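Search products, spare parts, guides

Wendale Table Loom, 30-inch weaving width

By Carmela Fontana
Updated in May

We use cookies to remember your basket and your language. Accept / Manage settings

I have been weaving on the Wendale since the first one came out of its box in our back office, and I still get a little jolt of happiness when I sit down at it. It's a four-shaft table loom with a weaving width of 30 inches, made by a small workshop that used to build only floor looms, and you can feel that in the beater. It swings from above, it has real weight to it, and it comes back to the same spot every time. If you've only ever used a light table loom where you have to squeeze the weft into place with a sort of hopeful push, this one is going to be a treat!

The frame is beech with an oil finish. It comes mostly assembled, and the parts you do have to put together (the front beam, the beater and the lever block) go on with the hex key in the bag. Yufang Qian put ours together over a pot of tea and was threading it the same afternoon.

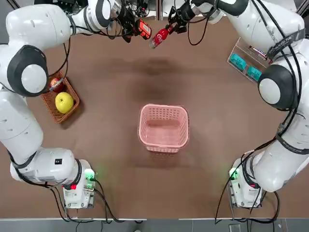

Shafts and heddles

Four shafts come standard, worked by levers along the top of the castle. Each lever has a ball catch, so the shaft stays up until you tell it to come down — lovely for slow pick-up work, when you want both hands free and your mind on the pattern. The levers are numbered from the front. Left-handed weavers can ask for the block to be mounted on the other side, at no extra charge, but please say so when ordering and don't leave it to a note at delivery.

Heddles are Texsolv-style polyester, nice and quiet, and they slide along without snagging. You'll get enough for most scarves and towels, but if you're planning a full-width warp in fine cotton, add a couple of extra bundles. I ran short on my second project and had to tie in string heddles by hand, and I don't recommend it at ten at night.

The reed

The loom ships with a stainless steel 10-dent reed. It's a good all-rounder for 8/2 cotton sleyed double, and for knitting yarns you can simply sley one per dent and go. We also keep the 8 and the 12. All of them drop into the same groove in the beater, and changing over takes as long as lifting off the top rail.

Which yarns does it like?

Cotton and cottolin, absolutely. It handles linen better than any table loom I've tried, thanks to the ratchets on both beams, which have finely cut teeth and let you creep the tension up a tiny bit at a time. Wool blankets are fine too, woven in panels or as doubleweave. What it isn't built for is rugs. Danylo Lytvynenko warped a rag rug on ours to find out, and he got a very handsome, very squashy bath mat. He's fond of it. For real rugs, look at the Rinaldi floor loom, which has the mass for that kind of beating. 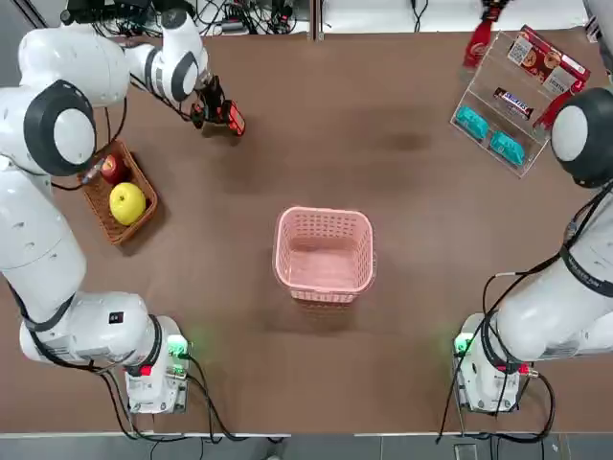

Warping

You can warp back to front or front to back, and the castle is open enough at the sides to get your hands in comfortably either way. The back beam lifts out for threading. I take it out every time now, and pull my chair right up behind the heddles. A raddle isn't included, but the Ita raddle fits the back beam with two clamps and has nice tall pins.

Longest warp I'd put on it: 17 feet in 8/2 cotton, with good stiff paper between the layers. You can squeeze on more, but the roll starts to rub against the breast of the castle on the last turns, and then the tension goes off on that side.

Stand or no stand?

It works well on any sturdy table. If you weave most days, though, treat yourself to the stand. It tilts the loom slightly toward you, there's a shelf underneath for shuttles and bobbins, and there's no more clearing everything away for dinner. The stand can be added later and uses the holes already drilled in the side frames.

Details

Weaving width: 30 inches
Shafts: 4, can be extended to 8
Reed: 10-dent, stainless steel
Beater: overhead, adjustable height
Beams: ratchet and pawl, front and back
Folds: yes, with the warp on
Included: loom, reed, heddles, 2 stick shuttles, lease sticks, threading hook, hex key, printed manual

Looking after it

Wipe the frame down with a dry cloth and give it a thin coat of oil once a year. Check the bolts on the beater after the first few projects, as new wood settles a bit. Replacement cords and ball catches are always in stock with us, and Oksana Stelmakh in spare parts can match pieces for the older version with the brass pawls if you send her the number stamped under the front beam.

The eight-shaft kit usually leaves our workroom a week after the loom does. If you'd like both in one parcel, write that in the order notes and we'll hold the loom until the kit is ready.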